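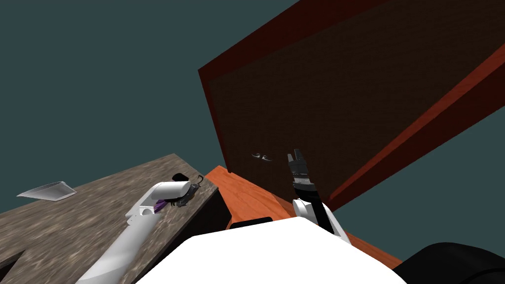
*Wooden cabinet with a small silver handle (computer rendering)*

I went to Brasorine on a Tuesday, as a day trip from Veltari. The regional train takes 30 minutes and leaves from the far platforms, past the baggage lockers. I bought a return ticket from the machine and got a seat without trouble. The route follows the river most of the way, then cuts through fields of sunflowers and a long stretch of warehouses.

The station in Brasorine is small, with one ticket window and a coffee counter. From there it is a flat walk to the old town. You follow the main avenue until it meets the remains of the town wall, go through the gate, and you are on the long pedestrian street that runs down to the main square. The wall survives on the north and west sides. A path runs along the outside of it with benches and plane trees. The part you can walk on top of was closed for repairs when I visited, and the sign gave no reopening date.

The main square is bigger than I expected for a town this size. There is a clock tower at one end and the town hall at the other, and the sides are mostly cafes and banks. The clock tower can be climbed. It costs 4 euros, cash only, and the stairs get narrow near the top. The view takes in the whole old town, the river, and the sugar refinery to the east.

After that I looked into churches. Brasorine has a lot of them for its size, and three are within a few minutes of the square. The Church of the Ileo Brothers is the one most guidebooks mention. It was locked between noon and 2, so plan around that. When I came back it was open, and I had it to myself for a while. The ceiling paintings were restored recently and the colors are strong. The organ is at the back, above the door, and easy to miss on the way in.

The town museum is in a former convent on a side street called Babaei. It has around 1,000 objects on display, mostly household things: furniture, stoves, dishes, clothing, and a room of painted chests from the villages nearby. Labels are in the local language only. The front desk lends out a binder with English translations, but it covers the ground floor and stops there. I spent over an hour inside and could have stayed longer. Upstairs was warm and the windows were shut.

Lunch was at a place just off the square with a handwritten daily menu. I had bean soup, then pork with dumplings and pickled cabbage. The portions were large and the service was slow. Most of the other tables were office workers.

In the afternoon I walked down to the river. The embankment has a bike path, a playground, and a kiosk that sells ice cream. The footbridge leads to a park with a small open-air stage, but the far side is mainly apartment blocks and I turned around there.

Trains back to Veltari run every hour until late evening. I took the 5:10, which was crowded with students and left a few minutes behind schedule. If you go, avoid Mondays, when the museum and the clock tower are both closed. Public restrooms are under the town hall, entrance on the left side.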